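HOS 204 Furniture in Use
Nodthorpe School of Design
Handout 6: Reading a tabletop
Tutor: Marisol Contreras

Last time we covered legs, and several of you have asked that we never do so again. Granted. This session is about the flat bit on top.

A work table is designed once and then redesigned daily by whoever sits at it. Your job is to work out which features came from the drawing and which from the users. Start at the edges. Rounded corners are a drawing decision, usually made by someone who has walked into the other sort. Anything clipped to the rim probably came later, and tells you where people wanted something to stop sliding about.

Then look for the grommet. In theory a cable hole gathers every lead in the room and sends it quietly to the floor. In practice leads go over whichever edge is nearest. Before you blame the user, measure the reach from chair to hole. Isauro Cárdenas did this for his Molside study and came back noticeably kinder about people. 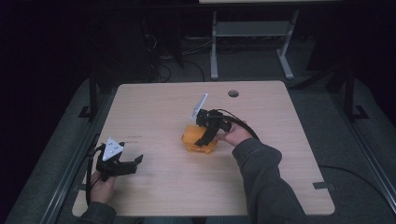

Fig. 3. Pale wooden top in use. Note the grommet hole near the far edge, the clips on the rim and the cable leaving over the left side.

Colour matters more than students expect. A pale top makes a bright object easy to find, as the orange item in Fig. 3 shows. It is equally generous to every mark anyone has ever left. Small dark lines may be writing or scratches, and from a photograph you often can't tell. Write "marks" and move on. Do not write "patina". I have a limit of one patina per essay and Harsh Chaturvedi used the class allocation in March.

For the exercise, choose a shared table on campus and draw the top in plan at 1:10. Show fixed features in solid line and additions in dashed. Add cable routes in red, including the embarrassing ones. Finish with 1000 words on one feature that people ignore, and what you would do about it. "Put up a sign" will be marked accordingly.

Due 15/07/2022, on paper, in the tray outside room 22. The tray is the grey one. The other grey one is Jaqueline Espinoza's lunch.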